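4.2 Sorting small goods at the table

The first part of the study dealt with where things are kept. This section deals with the step before that, when a mixed group of small goods has been put down on a table and has to be divided up before it goes anywhere. Most of the households in Plernton and Bredport did this at least once during a visit, usually at the kitchen table and usually while talking about something else.

The goods were of the kind that come home together from one shop or build up over a few days: snacks, toiletries, cleaning things, children's play materials, paper bags with something still in them. We call these small goods throughout. The upper limit was a matter of handling. Anything that could be picked up and moved with one hand was included. Large bottles, multipacks and fresh food were left out, as fresh food nearly always went straight to the fridge and told us little about how people decide.

All 40 households took part in two table sessions. In the first they sorted whatever was already lying on the table or worktop. In the second they sorted a set that we brought, known in the project as the Serrano set, made up of goods from 14 product types. The set was put down in a loose group on a felt mat. The mat was used in the second session only. It kept boxes and tubes from sliding on polished tables, and it gave the household a clear edge, so that moving something off the mat could be read as a decision. In the first session no mat was used and we had to judge from the talk when a thing had been dealt with.

Figure 6 gives an idea of the mixture. A toothpaste tube lies close to a snack bar in gold foil and a blue and white cookie box, and a white paper bag with its top folded over stands in front. The distance between food and non-food is small, as it was on most of the tables in the first session.

Participants were asked to put the things into groups "as you would if you were about to put them away". They were not told how many groups to make. If they asked whether a certain grouping was allowed we said that it was. Sessions ended when the household said they were done, or when everything had left the mat.

4.2.1 Room first, then kind

The most common way of sorting was by room. People made a pile for the kitchen, a pile for the bathroom and a third for what was left. The piles were often named aloud as they were started ("that's upstairs", "bathroom, bathroom"). Only after the room piles were finished did some households divide them further, for example by separating biscuits from other snacks.

This order held in both sessions, but it was weaker in flats where the kitchen and living room are one space. In those homes the kitchen pile tended to be split early, and the split was between things that go behind a door and things that can stay out. A packet of biscuits could end up in either. Participants who kept biscuits out gave no single reason. Some had a tin or a bowl, some had no free shelf, and in several cases the packet was expected to be finished the same evening.

Toothpaste was the easiest of all the goods. It was moved early, without discussion, and always to the bathroom pile. Soap and shampoo followed the same pattern. We had expected spare tubes to be treated differently from a tube in use, and in larger houses they were, with the spare going to a landing cupboard. In the flats both went to the same place.

4.2.2 Goods with no clear room

The slowest decisions concerned two types: sponges and similar blocks, and small tubs of modelling material.

Sponges belong to more than one room. A new sponge may be meant for dishes, for the bath or for the car, and its shape and colour are a poor guide. Where a sponge was lying in a tray, people tended to move tray and sponge together, even if they had no use for the tray. Six households took the two apart. Four of these threw the tray into the recycling and the others kept it for under the tap. Asked about it afterwards, participants who had kept the two together said that the tray made it look like one thing.

Tubs of modelling material caused more talk than any other item. In homes with young children they went to a toy box or a drawer without delay. In homes without children they were often left on the mat until last. Several participants picked up a tub, turned it round, put it down again and went on with something else. The usual result was a place in the third pile, the one for what was left, and from there a general drawer in the hall or kitchen. Some people read a closed tub as a cosmetic and moved it to the bathroom pile before looking at the label. We recorded these as corrections when the tub was later moved, and as ordinary placements when it was not.

A few households made a separate pile for things to be given away. This was more frequent in Bredport, where the first sessions were held in August and several families were clearing up before a house move or a new school year. We have not tried to separate the effect of the season from that of the town.

4.2.3 Bags and boxes

Closed packaging raised a different problem. A paper bag with a folded top hides what is in it, and the print on the outside may only name the shop. Participants dealt with this in one of three ways. They opened the bag, they felt it from the outside, or they put it aside unopened. The choice depended strongly on whether the bag was their own. In the first session people usually knew what was in it and moved it accordingly. In the second session they did not, and most of them opened it, some after asking permission.

Once opened, a bag was seldom folded up again. It was flattened and became an item in its own right, with its own place, commonly a gap beside the fridge or a bag of bags on a door handle. This means that the number of things on the table rose during sorting. Our coding sheet, which was adapted from the one in the Jokside household survey, had no line for this and we added one after the pilot visits.

Boxes were handled with less care than bags but moved with more certainty. The picture on the front of a biscuit box was enough for most people, who did not stop to read the text. Position on the table mattered here. A box that stood at an angle or leaned against a neighbour was often straightened first and sorted later. We had not planned to record straightening. It was common enough that we went back through the session notes and marked it, and the pattern was much the same in both towns. Boxes were straightened most, followed by tubes. Snack bars and other soft-edged items were hardly ever straightened – they were picked up and put straight on a pile, or eaten.

Eating during the session was allowed. It happened in 14 households, nearly always towards the end and nearly always with an item that had been placed in the kitchen pile. We counted the wrapper as waste and the item as sorted.

4.2.4 What was left on the table

At the end of the first session most tables still had something on them. The things left behind were of mixed kinds, but two reasons came up again and again. Either the item was waiting for a person ("he can deal with that"), or it was waiting for another item, such as a gift that still needed a card. Neither reason has to do with the product type, and a sorting scheme based on type alone would miss both.

In the second session the mat was cleared more often. The goods did not belong to the household and there was no one for them to wait for. This should be kept in mind when the two sessions are compared. The second session shows how people group small goods when nothing else gets in the way, and the first shows how far they get on a normal day. In our view the storage advice given to households has mostly been written with the second case in mind. A shelf or tray for waiting items, close to the table and emptied weekly, would fit the first case better, and several of the households already had something like it – a fruit bowl, the end of a bench, the top step of the stairs.

The limits of the method are plain. Visits took place in the daytime, when not all members of the household were at home. People also tidy differently when they have a visitor, and some had cleared the table before we came. Where this was obvious we asked them to leave the next lot of shopping on the table and returned later in the week.

Figure 6. Small household goods on a felt mat, among them a snack bar, a toothpaste tube, a folded paper bag and a cookie box.
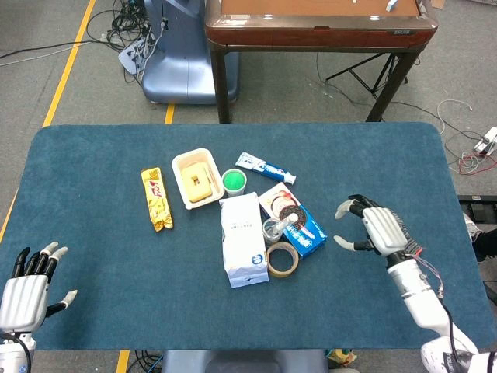

Why was toothpaste sorted faster than sponges?

Toothpaste has one room, so it went to the bathroom pile early and without discussion. A sponge can be meant for the dishes, the bath or the car, and people had to settle on a use before they could choose a pile.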